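Descobrir > Crianças > As coisas do dia a dia
Tempo de leitura: 3 minutos
Última atualização: 5 de abril

Como se arruma uma prateleira de loja?

Já reparaste que, numa mercearia, quase nunca precisas de procurar muito? Queres champô e ele está ao pé dos outros champôs. Queres batatas fritas e lá estão elas, em latas ou em sacos, todas vizinhas umas das outras. Parece magia, mas é trabalho de gente que pensa muito bem em cada tábua da estante!

Quem arruma as prateleiras chama-se repositor ou repositora. A Annick Després trabalha na mercearia Beaudoin e costuma começar antes de a loja abrir. A primeira coisa que faz é olhar para a estante inteira e perceber onde há buracos. Só depois vai buscar os produtos ao armazém.

E onde se põe cada coisa? Uma pista: a altura. Os frascos altos precisam de espaço por cima, por isso ficam muitas vezes na prateleira do topo, onde não há outra tábua a atrapalhar. As latas pequenas cabem em quase todo o lado. E há um truque de que gosto imenso: aquilo que as crianças procuram costuma ficar mais abaixo, mesmo à altura dos vossos olhos (espertos, não?).

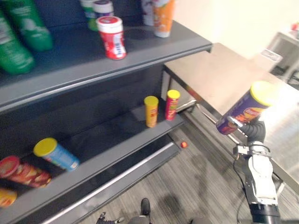
As latas de batatas fritas são das minhas preferidas, porque têm uma forma ótima para arrumar. São cilindros! Um cilindro tem duas pontas redondas e planas, e é nelas que se apoia quando está de pé. Mas se o deitares, passa a apoiar-se no lado curvo e pode rolar. Experimenta em casa com uma lata fechada: primeiro de pé, depois deitada, e dá-lhe um empurrãozinho muito leve. Vês a diferença?

As cores também ajudam. Em muitas marcas, cada sabor tem a sua cor, e assim encontras o teu sem teres de ler o rótulo todo. O problema é que cada marca escolhe as cores que quer — o verde de uma pode ser cebola e o de outra pode ser pimento! Por isso convém ler na mesma.

Há ainda uma regra com um nome engraçado: «puxar à frente». Quando alguém leva a lata da ponta, fica um espaço vazio, e o repositor puxa a de trás para o lugar dela. Os produtos com o prazo mais curto ficam à frente, para saírem primeiro, e os mais novos vão lá para o fundo.

Agora é a tua vez! Pede a um adulto uma prateleira da despensa e arruma-a como se fosse uma loja. Põe os rótulos virados para ti, junta as coisas parecidas e escolhe o lugar dos frascos altos. Depois convida alguém lá de casa para vir «às compras» e vê quanto tempo demora a encontrar o arroz.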